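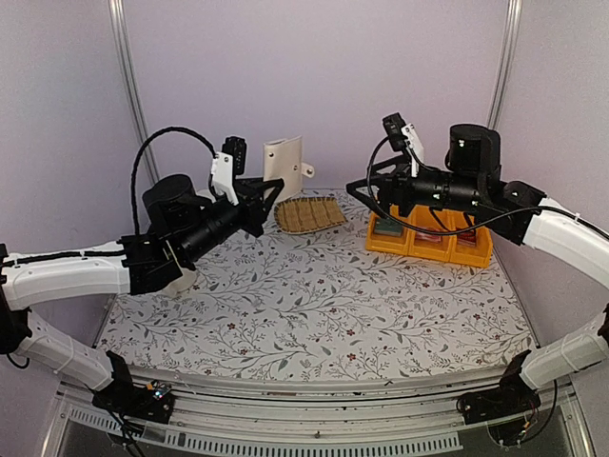

Udton Record Office, Cataloging Section
Dataset maintainer

Skemlow Glass Negatives: Item-Level Metadata

Version date
Sep 6, 2003

Contents
This release contains catalog records for 2911 glass negatives made in Skemlow and the neighboring parish of Pulevstead. Of these, 2555 have been matched to an entry in the studio daybooks. The remainder carry a title supplied by the cataloger, given in square brackets.

Files
items.txt holds one record per line, tab-delimited. places.txt is the list of approved place names. daybooks.txt links negative numbers to daybook pages.

Fields
Negative number, title, place, date, plate size, condition, daybook reference, notes. Empty fields are left blank. Dates are entered as written in the daybook, and no attempt has been made to correct them.

Known problems
Plate numbers above 900 were assigned twice by the studio. The second series is marked with the suffix B. Box 6 was relabeled in April and its old shelf marks remain in the notes field. Spellings of street names vary between daybooks.

Terms of use
The records may be copied and reused with credit to the Udton Record Office, Baxter Collection. Permission to reproduce the negatives themselves must be requested in writing. Corrections should quote the negative number in full, including any suffix.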